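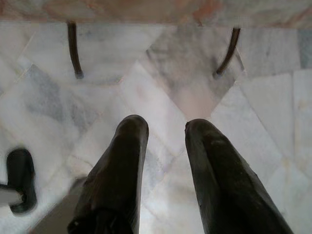

4. Comparison of the two finger sets

4.1 Purpose of the test

In the previous section we described the two finger sets that can be mounted on the Westix wrist. The first set is the straight parallel pair delivered with the gripper, which we call set A. The second set is longer and has a rounded tip, and we call it set B. Both are black and both are fixed with the same screws, so the change can be made between two series without moving the arm. The question of this section is which set should be used when the arm has to work low, near a hard and smooth floor, and also in front of an upright surface.

Most comparisons of fingers that we have read were made at a table. The table has a known height, an even colour and usually a soft mat. Our interest is in ordinary rooms. A room has furniture legs at places that change from day to day, and a stone floor whose pattern is stronger than the edges of the things lying on it. We therefore did not cover the floor, although this would have made the work of the wrist camera much easier.

4.2 Controllers

Each finger set was tried with 2 controllers. The first is Grirkorora, a position controller in which the closing width is given in advance and the fingers stop when they reach it. The second is Natbridge, which closes at constant speed and stops when the motor current rises above a limit. The limit was chosen before the series and was kept the same for both finger sets. We are aware that this choice favours the shorter fingers, because with a longer finger the same current gives a smaller force at the tip. We discuss this in Section 4.5.

The pose of the target was estimated from the wrist camera by the method of Xie, with the settings of Section 3. The head camera was used only to bring the arm to the starting position and to record the series. In the first days we also tried to correct the pose with the head camera during the approach, but the arm itself hides the gripper from this side in many positions, and the correction was then worse than no correction.

4.3 Procedure

One trial consists of the following. The arm goes to the starting position with open fingers. The camera takes the picture for the pose estimate. The arm goes down in a straight line, the fingers close, and the arm returns to the starting height and waits there. A trial is counted as a success if the object is still between the fingers at the end of the waiting time. If a finger touches the floor so hard that the arm stops itself, the trial is counted as a failure, even if the object was already held.

The operator, Wojciech Jabłońska, placed the object by hand before every trial, following a list of positions which was mixed in advance. He did not choose the positions himself. He also wiped the finger tips with a dry cloth each time the finger set was changed. In total 315 trials were kept for the analysis. Trials in which the network connection was lost were repeated and are not included in this number.

The trials in front of the upright surface were done in the same way, with the difference that the last part of the approach is horizontal. For these we used a marble-patterned board standing on thin black legs, as shown in Figure 4.

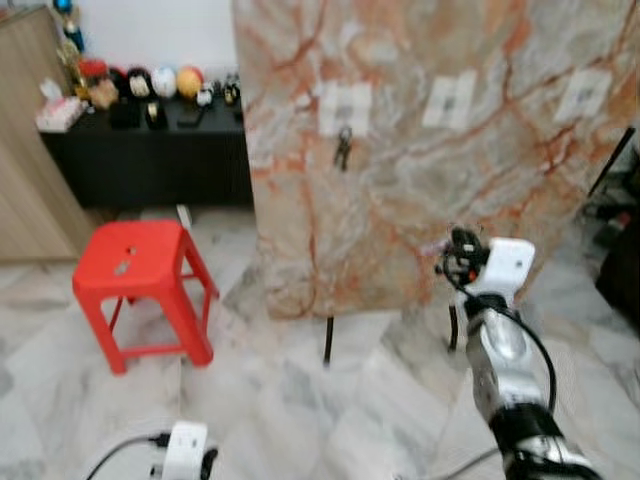

Figure 4. Test place for the horizontal approach, seen from the head camera. The gripper is in front of the lower part of the board.

The lower edge of the board is a little above the floor, and this turned out to be the most difficult region. When the target is near this edge, the wrist camera sees two stone patterns at once, one of the board and one of the tiles, and the pose estimate can jump from one plane to the other. The effect is stronger when a leg of the board comes into the view, because its outline is dark and thin and it resembles the outline of a finger. We tried to mask the fingers in the picture with a fixed template. For set A this was enough. For set B the template had to be drawn again, as the longer fingers cover a larger part of the lower half of the picture.

4.4 Results

With Natbridge, set B reached a success rate of 91 per cent over all positions. With Grirkorora the same fingers reached only 58 per cent. The greater part of the failures in the second case have one cause. The closing width was right, but the height was wrong by a small amount, and the rounded tip then slid over the top of the object and pushed it away on the smooth tiles. The current controller also makes this error in height, but it closes more slowly near the end, and the object has more time to turn and settle between the fingers.

Set A was less sensitive to the choice of controller. Its failures were mostly contacts with the floor. The flat end of the finger meets the tile with its whole edge and the arm stops at once, whereas the rounded tip of set B touches at a point and can often slide a little and continue. This sliding leaves marks on the fingers. We examined the coating and found that the scratches do not go deep, and we do not think they had an influence on the grip.

In the horizontal approach the difference between the finger sets was small. Here the length of set B is an advantage, since the wrist bracket stays further away from the board. On the other hand, a longer finger bends more when it is pressed from the side, and the operator noted this several times in his log.

4.5 Limits of the comparison

The comparison was made in one room, with one floor and with one arm. The light in the room was even, without strong reflections, and we cannot say how the pose estimate would behave with direct sun on polished stone. The current limit of Natbridge was not adjusted to the finger length. A fairer test would set the force at the tip to the same value for both sets, which requires a force sensor small enough to be held between the fingers. Such a sensor was not available to us during this work.

We also did not study wear. The coating of set B was new at the beginning of the series, and the number of floor contacts was recorded but not controlled. For the remaining experiments in Section 5 we use set B together with Natbridge, and the template described in Section 4.3 is kept without further change.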